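Progress report, second period
Project: Jundeck — coordination of independent controllers under partial information
To: Carys Craddock, program office, Norkdale Foundation
From: Elin Trevor
Date: Friday, February 18, 2022

Dear Carys,

You asked for something shorter than last time and with fewer Greek letters. I have managed the second.

Where we are

The work plan promised you a method by which a set of pumps, each with its own small controller and its own limited view of the network, could agree on a pressure schedule without a central computer telling them what to do. We have that method. It works in simulation on networks of up to 400 nodes, which was the target, and it works on 900 nodes if you are willing to leave the machine running over a weekend. Rhydian was willing. The machine had views.

The main result of the period is a bound on how badly the pumps can do when they only hear from their immediate neighbors. In the first report I said we expected the loss to grow with the size of the network. It doesn't, provided the leaks and demand surges are reasonably local. It grows with how long a message takes to get from one end of the slowest link to the other, and past that point adding more pumps costs almost nothing. Anil had been saying this since the kickoff meeting and has been very gracious about it, apart from the T-shirt.

The proof is written up and runs to 74 pages. We are told journals prefer less. Tudur is cutting it down and has so far removed a comma and a lemma, and the lemma had to go back in.

Work package 1: theory

Finished, apart from the cutting. One assumption still bothers me. We need every controller to know the rough shape of the uncertainty, meaning how large a surprise it should be ready for, even if it doesn't know what the surprise will be. Real utilities do have this kind of number. They keep it in a spreadsheet with a password that left with someone in purchasing. A version of the method that estimates the number as it goes along is half done and behaves well on small networks. On big ones it becomes timid and stops pumping, which is safe in the narrowest sense.

Work package 2: software

The solver now has a name (Ifans), a manual and a test suite, in descending order of completeness. It takes a network description, splits the problem among the controllers and hands each one a control law small enough to fit on cheap hardware. The previous version needed a person to do the splitting by hand, and that person was me. 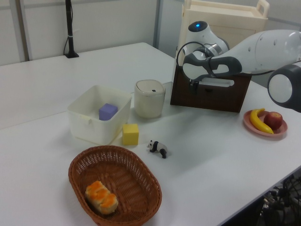

Speed is better than promised for sparse networks and worse than promised for dense ones. We had assumed nobody builds dense ones. Our partners at Zondar then sent us the layout of a district in which every pipe appears to be connected to every other pipe, apparently as a matter of local pride. Ifans does solve it. I would not call the experience interactive.

There was also a bug, which I mention because you will see it in the change log and wonder about the capital letters. Two controllers with identical clocks would each wait politely for the other to move first. The simulation reported perfect agreement, as well it might, and we had a very pleasing plot on the wall for most of December before Rhydian noticed the water wasn't going anywhere. The fix is 3 lines long. The plot has come down.

Work package 3: field trial

Late. The plan was to have our controllers running in parallel with Zondar's existing system by now, making suggestions that are recorded and ignored. The legal agreement covering the recording took longer than the agreement covering the ignoring. Both are signed. What remains is a firmware update on the pump stations, which Zondar would like to do once the cold weather is over, and having stood in one of those stations in my good shoes I see their point.

I am asking for no change to the end date. I am asking you to accept a shorter trial. It would still give us enough data to compare the predicted and measured losses, though not enough to see how the method copes with a dry summer. If the foundation would prefer the summer, we need a longer project, and I would need a different conversation with my department head.

Money

We are slightly under on travel, for the reason everyone is under on travel, and slightly over on computing, for the reason given above under "weekend." With your approval I would like to move the one to cover the other. The form for this has a box marked "justification" with room for four words. I have written "more computing, less travel" and hope for the best.

People

Anil D'Souza has gone from half time to full time on the project. Tudur Kneath submits his thesis this spring and will stay on as a postdoc if the paperwork arrives before a better offer does. Rhydian Price continues to look after the software and has asked that the manual be described as "current," so I am describing it that way.

Next period

The journal version goes out once it fits in an envelope. The self-estimating controller gets fixed or gets demoted to future work. The trial begins when the firmware does. We also owe you the plain-language summary for the foundation's website. The last draft came back from your colleagues with the word "plain" underlined, and Anil has taken over the writing.

I'm free to go through any of this by phone, mornings for preference.

Elin Trevor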